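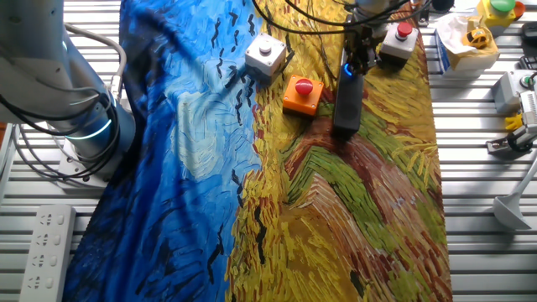 Wheat and sky after Van Gogh, printed on cloth.

About Clostance

Clostance is a bread school in Cluren. We teach people to bake with whole grain, to understand the flour they buy, and to mill a little of their own if they catch the bug (plenty do!). Classes are small, the ovens are hot by 7 a.m., and everyone goes home with dough on their sleeves and more bread than they can carry comfortably on the bus.

We started as a bakery that couldn't stop talking to its customers. People would come in for a rye loaf and stay to ask why theirs came out flat, or whether spelt needed more water, or what on earth to do with the jar of starter a neighbor had left on the porch. The line got slower and slower. One February we closed the counter in the afternoons, pulled the big table away from the wall and told people to come back at 2 p.m. with an apron. They did, and they brought friends, and by summer the bakery was mostly a school with a shelf of bread at the front.

The shelf is still there. It's open until the loaves are gone, and on a cold morning that can happen fast.
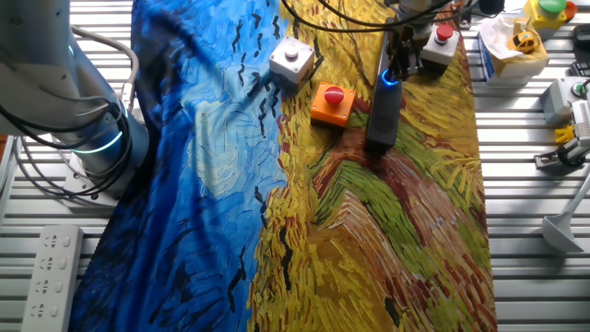
Ibsa Weldu

I grew up in a house where flour came in a 50-pound bag and lived in a metal bin by the back door. My grandmother baked flatbreads on a pan that was never washed with soap, and she judged the batter by the sound it made when she poured it. I didn't learn any of that from her at the time. I was outside. I learned it much later, on the phone, calling her from a rented kitchen with a bowl of gray paste in front of me, and she laughed so hard she had to put the receiver down.

That phone call is more or less how I still teach. Someone has a bowl with a problem in it, and we look at it together. I do have notes, and I'm proud of my notes, but a class really gets going when somebody's dough is doing something odd and everyone crowds in to poke it.

I trained in ordinary white-flour bakeries, on nights, and I loved it – the speed, the heat, the radio. What I didn't have was any idea that wheat was a plant. Flour was a white powder with a protein number on the side. Then a farmer brought a sack of his own grain to the back door and asked if we could do anything with it. My boss said no. I took it home, ran a little through a hand mill clamped to the kitchen counter, and baked a loaf so heavy you could have held a door open with it. It smelled wonderful, though! Like toast and hay and warm nuts. I kept at it for the whole winter, and the loaves slowly came up.

The farm was Mitelus, and we still buy from them. They grow a red winter wheat, a soft white wheat we use for pastry and crackers, some rye, and a tall old variety called Asadi that falls over in any kind of wind and makes the best toast I have ever eaten. Asadi is a difficult flour. It drinks slowly, it tears if you rush it, and the dough feels slack right up to the moment it doesn't. We save it for the second course. I have seen very calm people get quite cross with it and then ask to take a bag home.

What I want people to get from a day here is a feel for how much room there is in a recipe. Flour changes with the harvest, the weather, and how long it has been sitting in your cupboard. Your kitchen in July is a different kitchen from your kitchen in January. 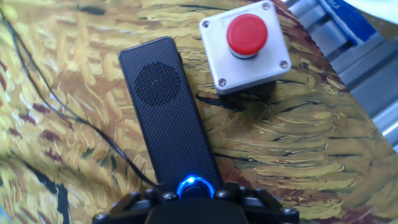

So we spend a lot of the first morning on water. Everyone mixes the same flour with different amounts, we cover the bowls, have coffee, and come back to see what has happened. The stiff ones have softened, the soup has pulled itself together a bit, and people start changing their minds about which bowl they'd want to bake. I could run that lesson every day for the rest of my life. After lunch we shape, and there's a good deal of swearing and a good deal of laughing, and the room starts to smell right.

We weigh everything. I know cups are friendlier, and I bake pancakes with cups at home like anyone else, but a cup of fresh whole wheat flour can be fluffy or packed down and your loaf will know the difference. Our standard loaf is made with 800 grams of dough. It fits the baskets, it fits most home ovens, and it feeds a family for a day or one hungry baker on the way home.

What we teach

First Loaves is the course most people start with. It runs over two mornings, with a night in between for the dough to rest in your own fridge, so you have to carry it home and back. We used to keep the dough here overnight, but then people missed the part where you open the fridge at bedtime to check on it, and I think that's half the fun.

Whole Grain is the second course and covers rye, spelt and Asadi. You should be comfortable keeping a starter going before you come. If yours has died, write to us and we'll give you some of ours. It's a sturdy old thing and forgives almost anything short of a hot oven.

Milling Day is spent partly with us and partly out at Mitelus, where you'll see the grain being cleaned and can walk the fields if the ground is dry enough. Wear boots. We mill before lunch and bake flatbreads straight after, with flour still warm from the stones. Tasting the same wheat fresh and then a month old is an eye-opener, and people disagree about which is better – I go back and forth myself.

Family Baking is for children with an adult. Rolls, pretzels, pizza, and one plaited loaf that never looks the same twice. Children are usually better at kneading than the grown-ups, having no opinions about it.

The shelf and the pantry

Between them, our classes and the front shelf turn out 3,000 loaves a year. Bread left at closing goes to the Cluren community kitchen, where it gets eaten with soup the same evening. We also sell flour from Mitelus by the bag, in small sizes, with the milling date written on the front. Buy what you'll use in a month or two and keep it somewhere cool. The freezer is fine!

We don't sell much equipment. A scale, a scraper, a heavy pot with a lid and a decent towel will see you through the first year, and you probably own most of that already.

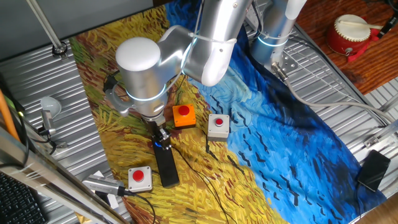 Coming to see us

We're on the lower side of the square in Cluren, through the green door. The step is high, and there's a ramp around the side by the bike rack. Ring the bell if the door is locked, and ring it again if the mixer is running.

Classes are booked by email. Tell us what you've been baking, even if the answer is nothing at all, and mention any allergies. Please be aware that there is wheat flour in the air and on every surface here, so we can't offer a safe place for anyone with celiac disease. I'm sorry about that, and I'm always glad to point people toward bakers who work in a gluten-free kitchen.

If you've already taken a class, send us your loaves. We pin the photos up next to the ovens, the proud ones and the flat ones together, and new students study them over coffee. And if something goes wrong at home, write to me with a description of the dough and what the kitchen felt like that day. I answer in the evenings, after the last bake is out.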